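手持夹爪买回来以后，先别急着信说明书

这一页写给在自家工作台上试手持夹爪的人。我前后摸过 Horrocks 和 Gernetti 两家的几个型号，还有 Tereten 的一套控制器，下面这些土办法大多是吃了亏才记下来的。先说清楚：我对“开箱即用”四个字没有好感，谁再跟我讲这句话，我就请他当着我的面抓一次牙膏。

**先试手，后试软件**

拿到一副夹爪，线先不接，空着手捏上一阵。扳机行程长不长，虎口酸不酸，手腕往里转的时候外壳顶不顶手背，这些参数表上一个字都没有。Gernetti 的那副宣传页写得很漂亮，我捏到第二盏茶的工夫，食指根就开始发麻。Kanako Furukawa 手比我小一圈，她用同一副反倒没事，所以别人的评价听听就好，最好借来自己捏一下午。

左右手要分开试。不少人只试惯用手，另一只手装上去才发现握把角度别扭，扳机要用指尖去够。

**试抓的东西去浴室找**

厂家演示喜欢用方木块和乒乓球。方木块谁都夹得住，试不出什么。我用的是洗漱台上的东西：

- 牙膏。管身软，盖子硬，夹管身和夹盖子完全是两种手感。
- 牙刷。柄细，还有弧度，夹偏一点就在指间打转。
- 旧毛巾的一角。专门看指尖能不能并严。
- 肥皂。先干着试，再沾水试，沾水那次请在托盘上做。
- 一张收银小票。平铺在桌上，看能不能捏起来，多数夹爪到这里就老实了。

再配一只透明的敞口塑料盒当容器。我不喜欢用深色盒子，东西进去以后是立着还是横着，从侧面看不出来，录下来的画面也跟着糊成一团。不过透明盒也有毛病，盒沿在强光下会看丢，靠摄像头判断位置的程序尤其容易吃亏。要比较两套摄像头，正好拿这一点去为难它们。

**双手一起上的时候**

单手放一样东西进盒子，练一会儿谁都会。两只手各拿一样，麻烦才开始：哪只手先走，另一只在哪里等，两条线会不会绞到一起。我的做法是左手管牙膏，右手管牙刷，盒子摆在两手前方，谁也不跨过中线。

牙膏我建议夹盖子那一头，硬的地方受力稳，管身也不会被挤得变形。代价是管尾一头沉，走得快了会晃。牙刷夹柄，刷头朝着盒子那边，送过去的时候不必再翻手腕。
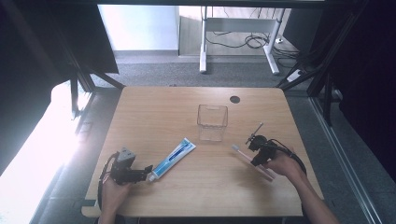 ### 桌面与走线

桌子比夹爪便宜，却最能左右结果。浅色木纹桌面配白牙膏，人眼看着舒服，摄像头未必同意。同一个动作我在浅桌面和深绿桌垫上各做过一遍，识别的表现差得叫人起疑。所以凡是只在一种桌面上测出来的成绩，我一律打个折再听。

几条跟桌子有关的：

1. 选圆角桌。线在直角上来回蹭，外皮很快起毛。
2. 桌面要是有走线孔，别把盒子压在孔上，盒底不平，轻轻一碰就转。
3. 夹爪的线从手的外侧往下走，在桌沿外留一个松弛的弯。拉直了，手一伸就拽；留多了，又会扫到桌上的东西。
4. 螺旋线看着利落，回弹的力道却一直在手腕上。试之前先提着空走几遍，确认自己受得了。
5. 插线板放地上可以，别放在脚会伸到的地方。我踢掉过一次电源，整段记录白做。
6. 地上的线用魔术贴扎，不要用一次性扎带，换一次设备就得剪一次。

**光线**

侧面有大窗的房间，拉一半窗帘等于没拉。强光从一边灌进来，靠窗那一侧的手总是偏亮，另一侧偏暗，两只夹爪拍出来像两个房间里的东西。要么窗帘拉严，全靠灯；要么认了，把每次试的时间固定下来，比如都放在下午三点。最忌讳上午试一家，傍晚试另一家，然后写一篇对比。我读过的对比文章里，肯交代光线的没几篇。

白色管身反光也要留心。牙膏稍微转一转，亮斑就跑到别处去了。懒办法是贴一小条哑光美纹纸，不过贴了以后摩擦力也变了，前后的结果不能混着算。

**摄像头和支架**

夹爪上面带小摄像头或者传感器的，装好以后拿铅笔在接缝处画一道细线。过一天再看，线对不齐就是松了。Verena Moser 教我的，比什么校准提醒都灵。

支架用型材搭的，螺丝会自己慢慢退。每周拧一遍，拧之前先用手晃，晃得动的那几颗单独记下来，下回先查它们。线绕在支架上要绕松，拧紧了绕，支架一动就把接头往外拔。

从头顶往下拍的那只，视野里最好连桌沿也收进去。只拍桌子正中间，画面是好看，手从哪里进来就不知道了。

**控制器的延迟**

Tereten 那套控制器的菜单里有个“平滑”选项，默认开着。演示的时候动作圆润得像抹了油，真去捏牙刷柄，总觉得指头比脑子慢半拍。关掉以后抖，但是准。我宁可要抖的。Urs Kaufmann 跟我看法相反，他说抖的数据没法看，我们为此吵过，现在各用各的设置，本子上写明是谁的。

测延迟不需要什么仪器。手机慢动作对着扳机和爪尖拍，逐帧往后翻就行。拍的时候手机要架稳，拿在手里拍的不算。

**清洁**

- 指尖的橡胶垫用温水加一滴洗洁精擦，晾干再装。酒精擦得干净，但有的垫子擦久了发硬发亮，抓力反而下去。
- 牙膏盖漏出来的一点点膏体最讨厌，干了以后像砂纸。用旧牙刷刷掉，别拿指甲抠。
- 关节缝里的毛巾絮用镊子夹，不要用气吹，越吹越深。
- 掉在肥皂水里的那一回不必细说，拆开，擦，风扇吹一夜，第二天再通电。

**关于那些大数字**

Horrocks 的包装上印着抓取次数 3,000，没写抓的是什么，也没写换没换垫子。我自己的本子记到 1,983 次，垫子换过 2 副，抓的主要就是牙膏和牙刷。这个数字也不能拿去跟包装上的比，我的动作慢，中间还老停下来喝茶。

比较两副夹爪，我现在的规矩是同一张桌子、同一只盒子、同一支牙膏，各做 100 次，失手的全部记下来，包括自己走神的。走神的在旁边画个圈，算不算，看的人自己定。Mechthild Stöckli 嫌我记得太碎，可她四月从 Plavuncombe 带回来的那份漂亮表格，把失手的都删了，我看完也不知道该买哪一副。

**还有几样零碎**

牙膏用到一半再拿来试，满管和空管的重心差得远，要试就三种都试。

盖子拧紧。翻盖的比旋盖的难夹，想给自己添堵可以换翻盖的。

盒底垫一层防滑垫，剪成和盒底一样大，别露边，露出来的边会被爪尖勾住。

手酸了就停。酸着手做的那几次，夹得再准也是靠运气，我都不往本子里抄。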